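Rikow (gripper test)

Rikow is a pick-and-place test for comparing robot grippers in simulation. Marwa El Fassi wrote the first version in Plerville, and I've kept this page going since November. You run the same arm with 2 grippers, 1,000 tries each, and log every drop - simple enough! Cubes go into boxes sorted by color.
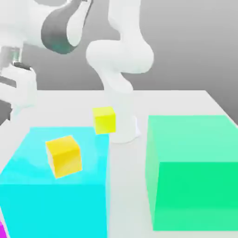 My own favorite is still the plain two-finger hand, though Rui Valente swears by the Bastos one (we argue a lot). See also: Punddale controller.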